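Lorraine Gilchrist had been under 527 houses in her working life, and she could tell you something about most of them, usually while you were trying to leave. The villa on Kereama Road was the one she came back to, because it was the one Tipene Mudgway wanted to buy.

He was 40 and had never owned anything bigger than a van. He followed her from room to room (she didn't mind, she liked company) and asked whether each crack was a bad one.

"That's just the house settling its shoulders," she said. "You'd crack too, at that age."

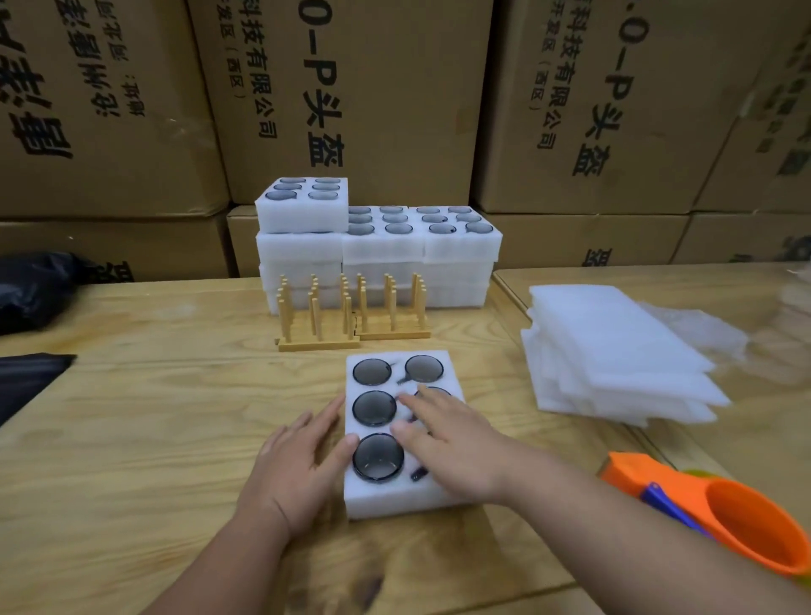

*Dark round lenses in their foam tray.*

She went down through the hatch with her torch and was gone for so long that he began to talk to the floorboards. When she came up there was dust in her eyebrows, and she sat on the back step to pour them both tea from the flask.

"Two of the piles want replacing," she said. "The rest will see you out, love, and whoever comes after." 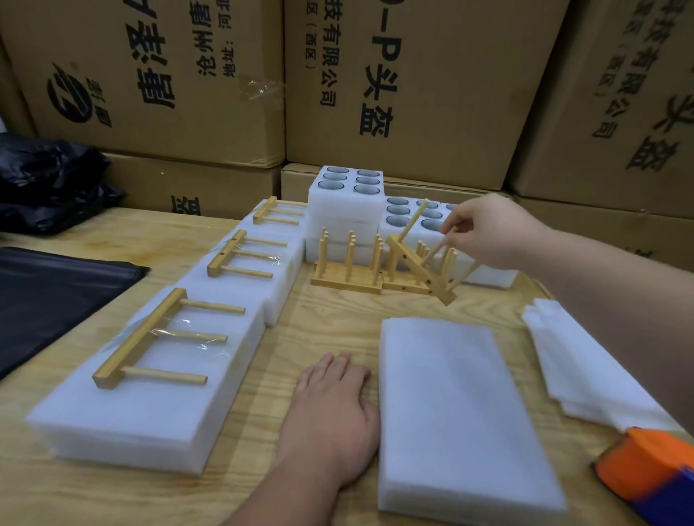
*At the worktable, with the pegboard racks.*

He asked what she would do, if it were her money. She wasn't meant to answer that sort of question, and in all her years with Cetwood she hardly ever had, but the tea was good and the plum tree was leaning over the fence in its friendly way.

"I'd get them to knock something off for the piles," said Lorraine, "and I'd be in by January."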